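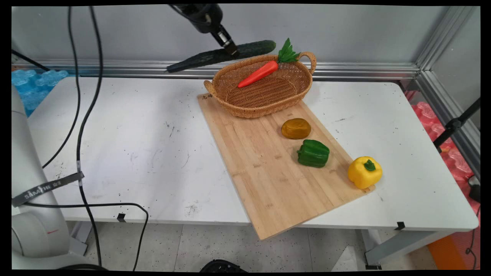 How do you keep toy vegetables from ending up all over the house? One basket, with handles, small enough that a kid can carry it, and everything goes back in before snack.

ok so that's the whole system. thread anyway bc I got asked a bunch after the last one

basket: wicker, oval, tan-brown. got it secondhand. big loop handle on one end and a little one on the other, kids always grab the big one. lid would be nice, don't have one, moving on

the carrot lives in there pretty much full time. leafy top sticks up over the rim so even the two year olds know which basket is the veg basket. best label I never made

the rest of the crew: cucumber (long, dark green, bumpy), little brown potato, green pepper, yellow pepper. plus whatever is under the couch

Ama Alhassan runs the Walonari playroom and she's the one who got me onto putting a real cutting board out with them. bamboo. not a play one. kids treat it like a counter, they line stuff up on it and then "cook". way less throwing

put the board on crooked, straight, whatever. they'll move it. mine hangs off the front of the table half the time and I push it back when I walk past

cucumber is the problem child btw. too long. sits across the top of everything if you put it in first so I tell them cucumber LAST. potato goes in whenever, potato doesn't care

peppers: yellow one stands up on its own, green one is usually on its side. there was a 20 min fight over who gets the standing one. Adjoa Dogbe said buy a second yellow. Adjoa I have 42 pieces of fake food in this house

cleaning, since three of you asked. warm water, drop of dish soap, wipe, towel, leave out overnigt. don't soak the basket. I soaked a basket once. RIP

the table too. white table shows everything, specks, gray smudges, all of it. I wipe it at night and some of the scuffs are just there now. fine

cleanup song is optional. we do "who's hungry, the basket's hungry" to no real tune. takes them maybe two rounds

if yours is older, have them sort by color on the board first then load. greens, then yellow, then the brown ones. mine did it for a week in September and then decided the potato was a baby

ok snack time gotta go. will post the fruit basket later, its a mess, there's a banana in there with teeth marks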